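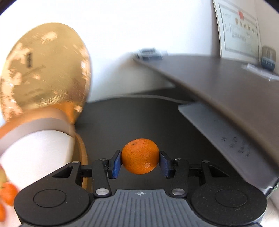 Week 2: why we give presents. Economists dislike gifts, on the grounds that cash would do the job better; try that at a wedding. A single mandarin costs pennies, yet one handed over in December can leave you owing somebody a favour until Easter. Mauss called this obligation. My aunt called it manners. 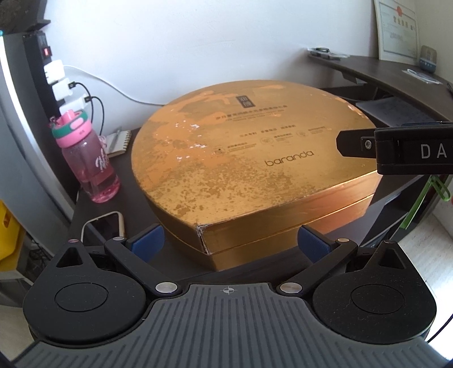
Rochelle Villanueva
Lecturer, Everyday Economics

Packaging counts too. A gold heart-shaped box says plenty before the lid comes off, even with a crushed corner. For the seminar, read chapter 21 – all of it – and bring 300 words on a gift you resented.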